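Inicio | Nutrición | Entrenamiento | Suplementos | Foro | Entrar

Proteína después de entrenar en ayunas: ¿cuánto margen hay?

Publicado por Prultby

Entreno fuerza a primera hora, sin desayunar, cuatro días por semana. La sesión termina a las siete y media y no puedo comer sólido hasta las diez. Hasta ahora tomaba un batido al salir, pero me sienta pesado y me planteo suprimirlo. La última comida del día anterior es una cena normal, a las nueve de la noche, con pescado o huevos.

Dos dudas concretas. La primera, si ese retraso de dos horas y media compromete la recuperación. La segunda, si conviene pesar la avena en seco o ya cocida, porque las tablas que consulto dan valores muy distintos y no me cuadran los totales. Llevo el registro a mano, en papel, desde diciembre.

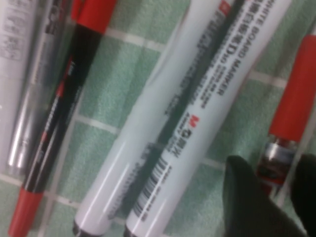
Bolígrafos y rotuladores sobre los azulejos verdes.

Peso 74 kg y no busco perder grasa, solo mantener y progresar en sentadilla.

Rosalía Bravo

El factor principal es el total diario de proteína. El momento exacto de la toma tiene un efecto menor, siempre que el total esté cubierto y repartido en tres o cuatro comidas. Para 74 kg, un rango de 1,6 a 2 g por kilo da entre 118 y 148 g al día.

Tu caso tiene un matiz: entrenas en ayunas. Entre la cena de las nueve y el desayuno de las diez pasan 13 horas sin aporte de aminoácidos, con una sesión de fuerza en medio. No es grave, pero es la situación en la que más sentido tiene adelantar la toma. Si el batido te resulta pesado, prueba esto antes de suprimirlo:

– Reduce la dosis a la mitad y disuélvela en agua, sin leche.
– Si usas concentrado de suero, cambia a aislado, que lleva menos lactosa.
– Espera 45 minutos tras la última serie.

Sobre la avena: pésala siempre en seco. El agua que absorbe depende del tiempo de cocción y del tipo de copo, y el peso cocido no es comparable de un día a otro. 100 g en seco aportan unas 370 kcal y 13 g de proteína, según la marca. Los valores «cocidos» de las tablas corresponden a una proporción de agua que casi nunca coincide con la tuya. Lo mismo vale para el arroz y la pasta.

Jesthorpe

Yo entreno en ayunas desde 2012 y desayuno a las once. Nunca he notado nada. El batido es dinero tirado, come más en la cena y ya está. La avena la mido por tazas.

Casado

Añado un dato que falta arriba: las calorías. Con 74 kg y cuatro sesiones semanales, un desayuno tardío acaba a menudo en una ingesta total baja. Yo pasé una temporada en 1480 kcal sin darme cuenta, por saltarme la primera toma y no compensarla después, y la sentadilla se estancó. Al volver a mantenimiento recuperé las cargas en pocas semanas – con el mismo programa y la misma proteína.

Revisa el registro de dos semanas completas, fines de semana incluidos. Si el total diario es correcto, el horario es secundario. Si te faltan calorías, un plátano y un yogur al terminar resuelven buena parte y se digieren mejor que un batido de 40 g de polvo.

Comentarios

Asport: Medir por tazas introduce bastante error. El copo fino y el grueso no ocupan lo mismo.

Jesthorpe: A mí me funciona.

Prultby: Gracias. Usaba concentrado con leche entera, así que empiezo por el aislado con agua. Con la avena ya veo el fallo: la pesaba cocida y aplicaba el valor en seco.

Rosalía Bravo: Entonces tus totales estaban inflados. Corrígelos antes de tocar nada más de la dieta.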